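# The Blackest Shirt You Own

Open your closet and count the things you would call black. Then carry them to a window around noon and count again. My own total went from a confident wardrobe to two shirts and a great many shades of wet sidewalk.

Black is the color most of us buy when we don't want to think about color, and it is the one that needs the most thinking about. A navy sweater can lose a little of itself every month for years and still be a navy sweater. A black one starts sliding the day you bring it home. It goes green, or brown, or a kind of exhausted plum, depending on what the dyer mixed to get there, and it does this slowly enough that you go on wearing it to funerals.

The dye house at Grivholm keeps 384 blacks on file. They live on cards in a long drawer, and I was allowed to look at them on the condition that I didn't touch them with my sandwich hand. Some are built on blue and some on red. One, a favorite with hotel uniform buyers, leans so far toward olive that I asked whether it had been filed in the wrong drawer. It had not. It had a name, too – Santoso, after the street where the old works stood – and it apparently sells very well in June.

None of this would matter if people owned one black thing. The trouble starts with the second. Put on black pants with a black T-shirt and you have, in most cases, put on two colors that dislike each other. The eye forgives a bad match between brown and gray. It does not forgive black and nearly black, especially in the light of an office elevator. Texture makes it worse: smooth cotton throws back a bit of light, brushed cotton swallows it, and two cloths from the same vat can come out looking like distant cousins.
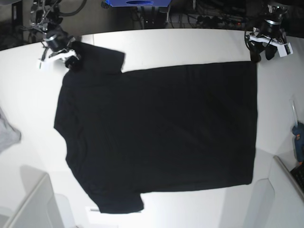
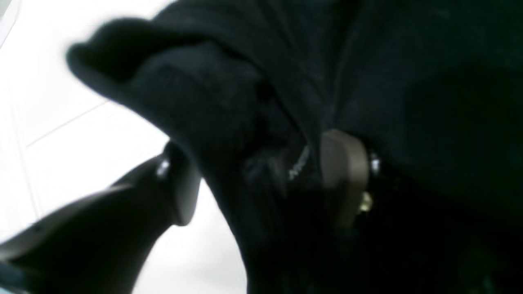
Divina Policarpio thinks the whole worry is overdone, and told me so before I had my coat off. Black was never meant to match, she said, and anyone standing close enough to notice your pants are greener than your shirt is standing too close. She has worn nothing else since college and washes all of it together, warm, with the towels. I looked for signs of regret. Her sweater was the color of a good eggplant, and she looked terrific in it.

The rest of us have the laundry aisle. There you will find Jestura, a liquid for dark clothes, and Drarkier, a home dye that promises to bring back "true black" in a single afternoon. I tried the dye on an old cotton shirt with more than 400 washes behind it, by my own generous estimate. The shirt came out very dark. So did the stitching on one sock that had been hiding in the sleeve, and so did a section of the bathtub I now think of as the deep end.

Cold water helps. So does turning things inside out, which keeps the rubbing on the side where you alone will see it. Dryers are hard on black and sun is harder, so the clothesline, that darling of the thrifty, should go in the shade. The people at Grivholm add that most of us use too much detergent, and that some of the "fading" we complain about is soap that never rinsed out. They said this kindly. I went home and rinsed a shirt three times and got back about half a shade.

My two real blacks now hang at the far end of the rail, away from the window. I wear them on separate days.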